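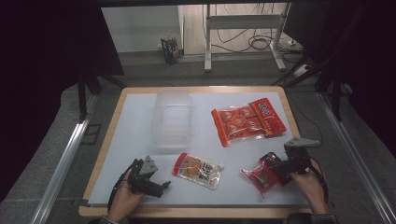
What has the Oakley turf trial achieved since the last report?

The drainage work is finished, all 16 plots are seeded, and the first set of disease ratings has been sent to the Gorent Fund along with this report.

**Progress report, Tencombe Turf Program**
Submitted 03/05/2020 by Rhona Buchanan, Program Manager

The grant supports a comparison of perennial ryegrass blends on heavy soil at the Oakley site, with gray leaf spot as the main concern. Eight plots receive the standard fertilizer schedule and eight receive the reduced-nitrogen schedule approved by the Fund. Mowing height is the same on all plots.

Establishment was uneven. Three plots on the lower side of the field stayed wet after seeding and came up thin, and Roy Garside overseeded them at the lighter of the two rates in the protocol. Those plots are marked separately in the data so that the Fund's reviewers can include or exclude them. The remaining 13 plots reached full cover on schedule.

Ratings are made by Lionel Sowerby and Lorraine Fairclough, working independently and comparing scores only after both sheets are complete. Their scores agreed closely on leaf spotting and less closely on turf color. A printed color chart is now carried in the field. 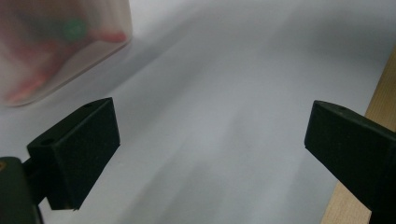
### Irrigation and Equipment

The Jirkar irrigation controller was installed and is running on a fixed early-morning schedule. Evening watering has been discontinued on every plot, as long periods of leaf wetness would favor infection and make the two fertilizer schedules difficult to compare. One valve on the north line leaked and was replaced under warranty at no charge to the grant.

Soil samples were pulled from each plot before seeding. The pH results fell within the range given in the proposal - no lime was applied.

### Budget

Spending is within the approved total. Seed came in $370 under the estimate, and we request permission to move that amount to laboratory fees. Cyril Fairclough will supply the revised budget sheet on request.

### Work Planned

Spring fertilizer will be applied in April, followed by a stand count on the three overseeded plots. Fungicide will be withheld from all plots unless the Fund agrees otherwise in writing. The next report will include the stand counts and the second set of ratings.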